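**Risurbridge shared workshop opens its gripper plans to home builders**

28 February 2026

Members of the Wistis workshop in Risurbridge have put the plans for their hand-held gripper online, free to download. The tool has two black foam-covered finger pads and can be put together on a kitchen table in a weekend with ordinary hand tools.

The parts list runs to 72 items and comes to £743 if everything is bought new. Builders who already own a 3D printer will pay less. The plans cover the finger joints, the arm links and the housing, with a separate sheet on cutting and gluing the foam.
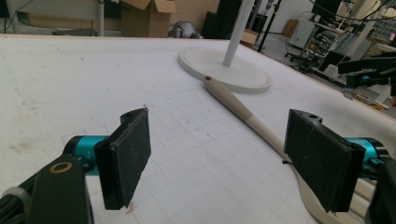
Jeferson Dantas said the foam took longer to get right than the joints did, and that he would tell anyone starting out to buy twice as much as the sheet asks for. He added that the first pads were too soft and let thin handles roll.

The group worked on the design for 11 months in the shared workshop on Brunach Lane. Changes sent in by other builders will be gathered into a second version, due in September.

Two build evenings are planned for people who would like help with assembly. Places are free but parts are not included. To book, or to ask for printed plans, write to Wistis, Echeverría Yard, Risurbridge.

ENDS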